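Speaker notes — "Do you need a case for that? Phones, surfaces and what people will tell you"
Talk for the repair and reuse evening, Skultville library, 11 slides

Slide 1
Say hello, thank Raíssa Queiroz for the invite. Say up front that I don't sell cases and I don't sell phones. I used to work the counter at a repair shop, so my sample is people who had already broken something. Keep that in mind for everything that follows.

Slide 2
The claim we've all heard: a decent case and you can stop worrying. Ask for hands — who bought one because the person at the till said so? Then ask who got shown any evidence. I'm expecting fewer hands.

Slide 3
What a raised rim is supposed to do. The idea is simple enough. Lay the phone face down on a flat surface and the edge of the case touches before the glass does. Fine, I'll grant that one. My trouble is with the word "flat". Bench tops have grit on them, and patio tables are worse. A rim a hair higher than the glass won't do much about a bit of sand sitting proud of the surface.
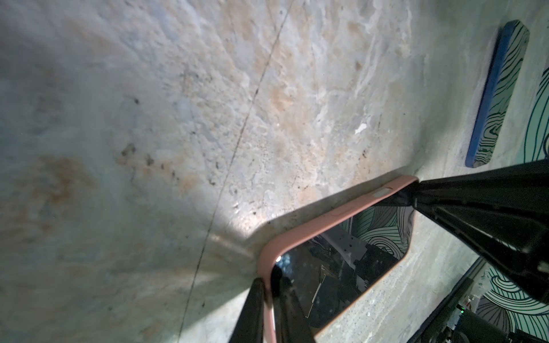 So when Brumano prints "scratch-proof edge" on a packet, I'd like to know scratch-proof against what. I wrote and asked them in April. I got a discount code.
(Pause. Don't milk it.)

Slide 4
Colour. People laugh at this, but colour is the one feature of a case I'll defend without any hedging. Put a few dark phones on a table after dinner and somebody goes home with the wrong one. A pink case or a blue case sorts that out for less than the price of lunch. Black on black sorts out nothing. If you take home one practical thing tonight, make it that.

Slide 5
Face up or face down? Face up, the screen catches whatever gets dropped on it. Face down, you're trusting the rim, and the camera bump is up in the open air instead. I've heard both sold as the only sensible habit, sometimes by the same bloke. I don't think there's a good answer, and I'd be wary of anyone who has one. Keys in the other pocket matters more, in my opinion.
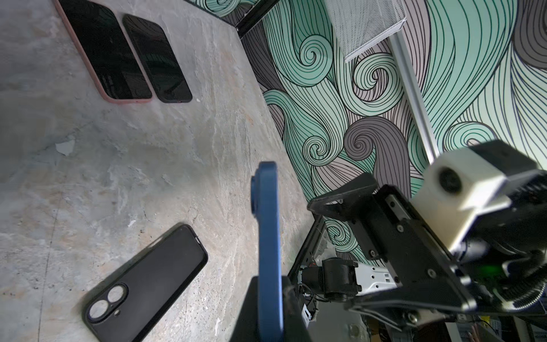
The camera bump deserves its own grumble. It's the reason a bare phone rocks when you tap at it on a desk. Some cases build the back up to even things out and some don't bother. Check before you buy: put it down on the counter and poke a corner. Takes 2 seconds, and the salesperson can't argue with it.

Slide 6
The 2217 figure. Someone will bring this up, because it's been going around the neighbourhood group: "2217 drops tested". It comes off a Sastiser leaflet. Dropped from what height, onto what, and how many survived? The leaflet is silent. A number that precise with nothing attached to it should make you more suspicious. Same goes for the "2000 happy customers" on the back.

Slide 7
Storage, for those of us with a drawer of old handsets. Don't stack them loose. Lay them out with space between, wipe the surface first, keep charging leads from dragging over the glass. A hanging tray or an open-topped holder is handy if it keeps them off the bench. I'm unconvinced by the padded organisers Ebihara sells for this. A tea towel does the job. 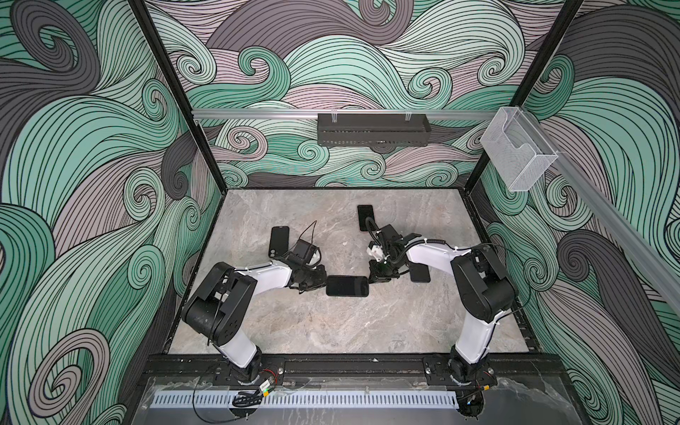
Phones spread out on a marble-patterned surface, with a perforated basket on the rail behind.

Slide 8
Marble-look surfaces. Lovely pattern, terrible for spotting crumbs and grit, as every speck passes for part of the design. Run your palm over it before you put glass down. Mention my own kitchen here if there's time.

Slides 9 and 10
Skip if running late. Screen protectors, and then the chart I don't fully trust.

Slide 11
Questions. If asked which brand I use: a plain one, bought on colour. If asked whether it has ever saved my phone — I don't know, and I can't see how I'd find out without dropping a second phone beside it.
Leave the lights up for people looking at the sample table.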